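Regularity of Departure Times and Return Visits on a Campus Shuttle: Project Report

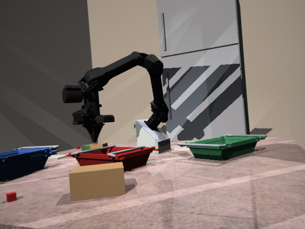
Reading time: 3 min

Ravinder Simard
Submitted October 22, 2020

1. Background

The Hanero shuttle links the student residences with the main campus by way of the Meng Street stop. Its posted timetable has not changed in two years. Riders complain often that the bus is unreliable, but the complaint covers two separate things: the bus may be late by a steady amount, or it may be late by an amount that changes from day to day. A rider can plan for the first by adjusting a routine. The second is harder to plan for.

This project asks which of the two has more effect on whether a rider keeps using the service at the same time of day.

2. Data

The shuttle operator, Plerkico, supplied departure logs and anonymized card taps for one term. After cleaning, the set held 3,668 taps from 139 cards. Cards with fewer than two taps in any week were dropped, as were all taps made during the exam period. Departure times are recorded to the nearest second at the door sensor. The timetable is given in whole minutes.

Two faults were found in the logs. The clock on one vehicle ran fast and was corrected against the depot record. Some evening runs had no door event at all, and these were left out.

3. Method

Each morning run was given a mean delay and a standard deviation of delay, computed over a moving window of 3 weeks. A card was counted as "keeping its slot" in a given week if most of its taps fell on the same scheduled run as the week before. A logistic model was then fitted with slot keeping as the outcome and the two delay measures as predictors. Rain and class start times were added as controls.

The model was written in Flokden, the statistics package used in the course. Standard errors were clustered by card, as the taps of one person are not independent.

4. Results

Mean delay had a small effect that could not be told apart from zero once class start times were included. Variation in delay had a clear negative effect. Riders on runs with a wide spread were more likely to move to another run or to stop tapping altogether — the data do not separate these two cases well.

The run with the worst average delay was also one of the most stable, and its riders kept their slot at a high rate. Taking this run out of the model weakened the result but did not reverse its sign.

5. Limits

One term is a short period. Card taps do not show why a person changed runs, and a change of work shift looks the same as a loss of patience. The moving window also smooths over single bad days, which riders may remember more than the model allows.

Slot keeping is a rough stand-in for habit. A rider who alternates between two runs on a fixed weekly pattern has a firm routine but scores low on this measure. A better version would compare each day with the same day of the previous week.

6. Further work

A short rider survey is planned for November, with questions on how early people arrive at the stop. The evening runs will be added if Plerkico can recover the missing door events. The cleaning script and the model output are in the appendix folder, along with the corrected clock values.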